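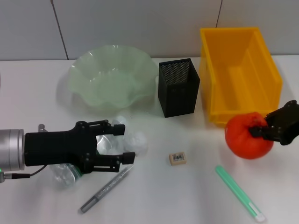
Slide 4. Fruit, bottle, film, bin and bowl on the white table.

Speaker notes, Ruben Stevens, 2021-09-13
Talk: Sorting the table after lunch, Odmont break rooms

Leave the slide up for the whole section. Start with the fruit.

Round, orange, bumpy skin. Ask the room where it goes. Expect a split between food waste and back in the bowl. The Odmont rule is that whole fruit with unbroken skin goes back in a bowl. Cut or peeled fruit goes to food waste. Say the rule twice, slowly.

Next, the plastic wrap. Clear, crumpled. Film is the item most often placed in the wrong bin. In the Lūse building we went through 200 bags and found film in with the bottles in 38 of them. Film goes to general waste unless the site has a separate film collection. Odmont has none until November.

Then the bottle. It is lying on its side near the wrap. Sequence for bottles:
Empty into the sink.
Cap back on.
Label stays on.
Into the bottle stream.

Do not get drawn into the label question. The contractor, Fultberg, accepts labels.

Yellow bin. Color is not a standard across sites. At Vuvach yellow means bottles and cans, at Lūse it means general. Read the sign on the wall before using any bin. If someone asks for a single color scheme, refer them to page 9 of the handout.

Glass bowl. Pale green, large. It is tableware and gets washed and put back on the shelf. Broken bowls do not go in the bottle stream or the glass bank. Wrap them in paper and take them to room 407.

Order of work, if time allows: tableware first, then food, then bottles, then film. Wipe the tabletop last, from the wall toward the front edge. Dry cloth along the join between table and tile.

Pause for questions (five minutes). Next slide is the sink area.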